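Workshop > Tips & Tidying > Out and about

Search tips, e.g. descaling, drawer runners

Seven things I pinched from a robot open day

My neighbour Defne Akyol had a spare ticket for the open day at Kalleck on Fri 12 June, and I said yes before she'd finished asking. I went for the robots (and the free tea). I came home with a page of scribbles about my own garage, so here they are, in no sensible order.

Label both ends. Every lead on the Pellitz stand had a tag by the plug and another by the machine. I've had a four-way block behind the workbench for years and I still unplug the radio when I want the bench grinder off. Masking tape folded over the cable and a biro will do it. Write it before you fold it - I got that wrong on the first three.

Tie cables loosely first. The chap doing the wiring talk puts all his ties on slack, gets everything lying flat, then goes back along the run and nips them up. I've always pulled each one tight as I went and ended up snipping half of them off again. Trim the tails flush too, or they'll have the skin off your knuckles.

Park things in the same place. When the arm on the Wogan stand finished a job it went back to exactly the same resting spot, every time, and only then did it start the next one. I've tried this with my tape measure and pencil. Left-hand corner of the bench, always. It feels daft for a day or two and then you stop hunting about!

Practise dry. Before they let the arm near anything they ran the whole movement slowly with nothing in its grip. Do the same with a glue-up: clamps out, joints together, no glue, see what you've forgotten. I did a drawer this way last week and found I was two clamps short, which would have been a horrible thing to learn with sticky hands.

Mark the floor. They use tape to show where you can stand. I've put a strip down where the garage door swings in and the bikes have stopped getting clouted. Clean the concrete with a bit of washing-up liquid and let it dry overnight, otherwise the tape peels up by the weekend.

Now the demonstration I liked best, which was at the far end by the tea urn. Pondska had an arm working at an electrical cabinet, and I stood there for 30 minutes while my tea went cold. Defne had to come and fetch me.

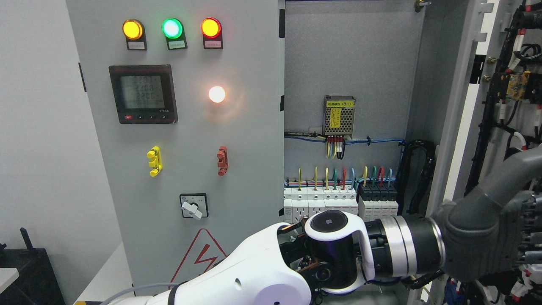
The arm at the open cabinet, with the amber, green and red lights lit on the door.

Tip six came straight from that cabinet. Keep the things you look at on the front and the things you fix behind. The lights and the meter are on the door where you can see them, and the breakers sit in a row inside. My own shelves were the other way about, with spare fuses and odd hinges at eye level and the everyday screwdrivers buried in a tin. An hour's shuffling sorted that. (Please leave the inside of your own fuse box to an electrician, though. I'm talking about shelves.)

Last one: run wires and hoses along an edge, then down. Straight across and straight down looks neater than a diagonal and it's much easier to dust. I've redone the hose for the shop vac like this, along the back of the bench and down the leg, with offcuts of old inner tube as straps.

There was a small gripper kit on sale by the exit for 1,099 and I did pick up the leaflet, I'll admit. It's on the fridge. Defne says they're doing another open day in September and she's already put our names down, so if there's anything you'd like me to ask the wiring chap, leave me a note underneath and I'll take the list along.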